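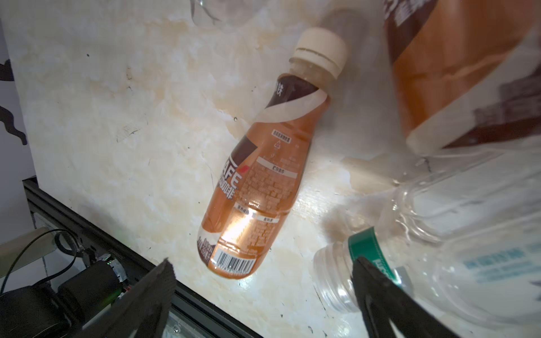

Fig. 4. Wrist view, gripper open, coffee bottle between the fingers.

Home | Set-up | Bottle sorting | Logs | Contact

4.3 Checking the wrist-view grasp score

The Clerov grasp model was trained on 1,586 clips. Its authors report good results on clear plastic. Treat that as a claim to test on your own bench.

1. Home both arms and open the grippers.
2. Lay the bottles on their sides. Do not line them up for the arm.
3. Start the Fekix logger, then run the grasp script for 200 trials.
4. Score each trial by hand from the fixed view. Do not use the model's own success flag.

CAUTION: Keep hands outside the enclosure while either arm is powered.

Note: Glare on a label can wash out the print. We have seen high scores on bottles the wrist view could hardly make out, and we don't trust them. Log these trials separately. 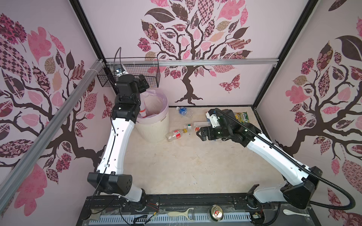 Photo: Amancay Medina / Solico

5. Repeat with mixed litter on the floor, including a snack bag and clear bottles lying near each other.
6. Change the bottle layout after every 3 trials. With a fixed layout the model may only be repeating a path.
7. Compare your hand scores with the flags in the log.

Note: In our November run, 56 trials flagged as successes were failures by hand score. The Ojeda patch is said to fix this. We have not been able to confirm it, so leave the patch off until you have a baseline.

Solico bench guide | Contact the lab desk | Back to top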